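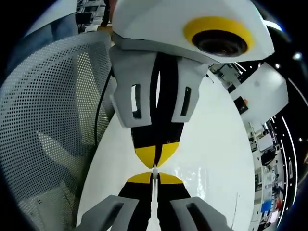

**Tilahun**
Workshop technician, Olcombe Van Repairs

**Ticket:** battery light flickering at idle
**Vehicle:** diesel panel van, Fatside Deliveries
**Status:** closed

**Reported fault**

Driver says the red battery light flickers when the van is sitting in traffic and goes out when he pulls away. Worse with headlights and heated rear screen on. It was slow to start twice in August. No warning light at 50 mph.

**Checks on arrival**

- Battery terminals clean and tight. Battery tested good under load.
- Idle speed reads 625 on the scan tool, which is low for this engine, and it hunts a little.
- Charging voltage at the battery drops below 13 at idle with the lights on. Comes back to normal when the revs are held at 1000.
- No stored codes except an old low voltage one. Cleared it.

**First attempt**

Suspected the belt. It was glazed on the ribbed side and the tensioner arm was sitting near the end of its travel. Fitted a new Renska belt and tensioner. Ran the engine for 20 minutes with everything switched on. Light stayed off, so the van went back to the customer.

**Reopened**

Same light, same conditions. The belt was still tight and showed no sign of slip.

Did a voltage drop test this time, which should have been done at the start. Positive side from alternator to battery was fine. Negative side, from alternator body to battery negative, was well over what it should be. Followed the engine earth strap down to the chassis rail. The bolt was tight but there was rust under the eyelet, and more than half the strands had broken inside the sleeve. You can't see it without peeling the sleeve back.

**Fix**

1. Battery disconnected, old strap off.
2. Chassis point cleaned to bare metal with a wire brush.
3. New strap fitted, bolt replaced, joint coated with grease.
4. Cleaned the throttle body. Idle now steady and a bit higher than before.

Negative side drop is back to almost nothing. Charging voltage holds at idle with lights, blower and rear screen on.

**Notes**

Customer not charged for the second visit. Belt and tensioner left on, they were due anyway. Fatside have another van of the same age, strap to be checked at its next service.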